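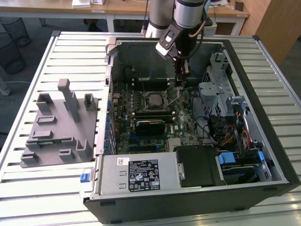
Figure 4. Desktop tower, side panel removed, motherboard in place.

4.3 What "retired" means in an inventory

The inventory word that gave us the most trouble was "retired." We had expected it to mean that a machine was gone. In the Sedden records it means that a machine has stopped being anyone's responsibility, and such machines can stay in a building for a very long time. Of the 739 entries we examined across 16 municipal offices, the retired ones were the easiest to find in person and the hardest to find on paper. They were under desks and behind doors, and in one office in Famatville they were holding up one end of a shelf on which the newer machines stood.

Earlier work on office storage has tended to treat this kind of thing as a failure of procedure. The assumption is that a disposal form exists, that it has not been filled in, and that a better form would be. Sedden has tested this idea more thoroughly than most places. The disposal form was revised four times during the period covered by our records, and each revision added a field. The final version asks for the serial number twice, on facing pages, and asks the person filling it in to confirm that the two match. We found many copies of this form. Most of them were blank and kept in a folder labeled with the name of the form.

We therefore set procedure aside for the moment and asked staff what they thought the old computers were for. The 37 interviews were coded using the scheme in Section 3, with one category added after the first week when it became clear that "spare" was carrying more than its share of the work. A spare, in ordinary speech, is something that can take the place of something else. Our respondents used the word for machines that could not run the current operating system, machines with no power cord, and one machine that had been opened for parts so often that the owning department listed it as "spare (outer)." Asked when a spare had last been used, respondents usually answered with a story, and the story was usually the same one from office to office: a printer that would only talk to an old computer, a deadline, and a rescue from the closet. We were unable to establish that it happened in any of the offices where it was told. It may have happened in one of them, which would be enough.

The internal state of the machine mattered to these judgments more than we had guessed. A tower of the sort in Figure 4, with its board still in the case, was nearly always described as something worth keeping. Once the board was out, opinion shifted quickly. The case became "metal" or "a box," and several respondents said they would throw it away, although very few had thrown one away. The board itself, now in a drawer, was promoted to "parts." Parts are not entered in the Sedden inventory at all, so taking a computer to pieces is, from the point of view of the records, the most effective disposal method available to the county.

Data concerns came up in nearly every interview and deserve a fair hearing. Staff had been told, correctly, that a hard drive should be wiped or destroyed before a computer leaves the building. They had also been told, by a different office, that drives should not be removed from county property without a work order, and a work order can only be raised against an active machine. The result is a small loop from which a retired computer cannot easily escape. Some offices had solved it by reactivating machines on paper for an afternoon – a practice that accounts for the odd bump in active equipment every May, when the annual report is prepared and someone has the inventory open anyway.

Storage space, which we had taken for the main pressure toward disposal, turned out to be a weak one. Offices with more room kept more machines, as one would expect, but offices with less room did not keep noticeably fewer. They kept them closer. In the smallest office in the study, visitors were offered a seat next to a stack of towers, and the person who offered it told us, without any sign of strain, that storage was not a problem there. We came to distrust the question. People seem to notice a lack of space when something new arrives, and whatever was there before is treated as part of the wall.

The contractor system did little to change this. Malhotra held the county's collection contract for most of the study period, at a flat fee per visit and with a minimum load. No single office ever reached the minimum load by its own count. Offices were encouraged to combine their loads, which required them to agree on whose loading dock to use, and the correspondence on this point is longer than the contract. When a joint pickup did take place, several machines came back afterward because their tags belonged to a department that had been merged out of existence and could not sign for their release. 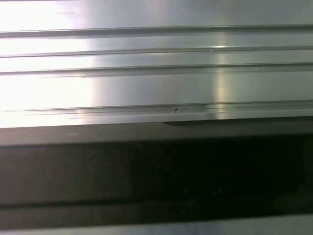 One respondent in Famatville objected to the whole line of questioning, remarking that we were asking why people kept old computers when we ought to be asking why they were given new ones. On this account the replacement cycle was set by someone far away, the old machine generally still worked on the morning it was replaced, and holding on to it was a mild form of protest. The respondent added that we were welcome to put that in the paper as long as we didn't make it sound clever.

We find this more persuasive than the procedural account, and it fits the timing. Machines that were replaced after breaking down were disposed of at a fair clip. Machines that were replaced on schedule stayed. The difference held in offices with strict managers and in offices with relaxed ones, and it held whether or not the blank forms were within reach. It was weakest in the tax office, where everything leaves on time.

Two limits on this finding should be noted. The first is that the reason for replacement was recorded by the same people who later kept or discarded the machine, and a person who is fond of a computer may be slow to write "broken" next to it. The second is that our own visits had an effect. Word got out that a study was being done, and at least one office tidied its closet before we arrived, so that the machines we had come to see were waiting for us in the hallway in a neat row. They were back in the closet by the time of our second visit.

The Nengate pilot, discussed in Section 5, tried to act on the difference between the two kinds of replacement by letting staff delay a scheduled swap for as long as the old machine ran. Offices in the pilot were asked to log each delay and give a reason in their own words. The log had no minimum length, and the most common reason given was "fine."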